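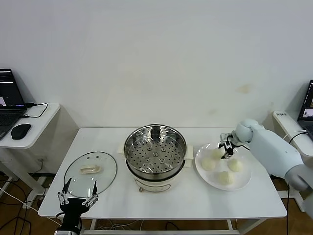
An electric steamer with the glass lid set to one side.

The woman who runs Gumede, the little bun shop by the old rail depot in Mirkville, has been up since before four, and she is still talking faster than I can write. I came in to ask how a person learns to make steamed buns in a town that had never sold one. I got that, and also her views on flour, landlords, radio, and why she won't open a second shop.

She didn't grow up cooking. "My grandmother made the buns and I ate the buns, and that was the whole arrangement," she says. "I could tell you if they were good. I couldn't have told you what was in them."

She worked in the billing office at Trillance for years, and it was a job she liked fine. Then her grandmother moved in with her one May, and the kitchen changed hands. "She took over in one morning. My coffee maker went in a closet! I never got that counter back."

There was never a recipe. Her grandmother measured water with a chipped teacup that nobody else was allowed to wash, and when the teacup finally broke, they had to start over with a store-bought measuring cup. "We had 20 bad batches, I'm not kidding. Yellow ones, flat ones, ones with skin like an old balloon. She thought it was the funniest thing that ever happened in that house."

I asked what was wrong with them, and she lit up (she loves this part, you can tell). Most of it came down to proofing. She had been leaving the dough by a sunny window for as long as the recipe books said, and in a Mirkville summer that is far too long. "Dough doesn't own a clock. You poke it. If it comes back slow, you go. If it just sits there looking sad with your fingerprint in it, you waited too long and you're having flatbread."

The other thing was the end of cooking. She used to whip the lid off the second the timer rang, and the tops would wrinkle up. Now she turns off the heat and leaves the lid alone for five minutes. "That's the hardest part of the whole job. My nephew can't do it. He's eleven and he stands there and suffers."
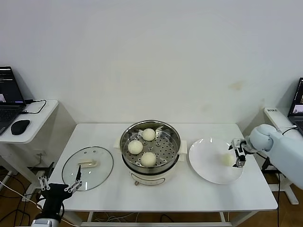 Round buns in the steamer, with another on the plate beside it.

The first buns she ever sold went out on a card table at the Clorurton flea market, an easy drive down the county road. She expected to bring most of them home. "I had my little sign, I had my napkins, and I had a book to read. I never opened the book." A man bought one with pork and cabbage, walked off toward the lawn mowers, turned right around and bought a bag. She still talks about him as if he'd won a medal.

It took two summers of flea markets before she signed a lease. The space had been a shoe repair shop, and she kept the long bench under the window, which is where people wait now. The floor slopes. If you drop a coin by the register it ends up at the door, and the kids who come in after school know this very well.

The menu is short. Pork and cabbage, mushroom, red bean, and a plain one with nothing in it, and the plain one is her favorite. "People feel bad for it. Don't! Tear it open, put a little butter in there, or the juice off a roast. My grandmother ate hers with a fried egg, standing up, listening to the farm report. She never farmed a day in her life. She just liked the man's voice."

What about people who want to try this at home? She gets asked all the time and she's all for it. Plain all-purpose flour will do, she says, and so will any steamer or a pot with a rack in it. Leave space, as the buns swell more than you think, and put a square of parchment under each one if yours stick. Freeze the extras once they cool.

"Make them for somebody who'll eat the ugly ones," she adds. "I had a grandmother for that. Find a neighbor."

She has been asked three times to open in Clorurton, and she has said no each time. She likes being able to see the whole shop from the sink. She's working on a pumpkin filling for fall, which so far is too wet, and she handed me a bun of it to take to the car. I thought it was wonderful. She says to come back when it's right.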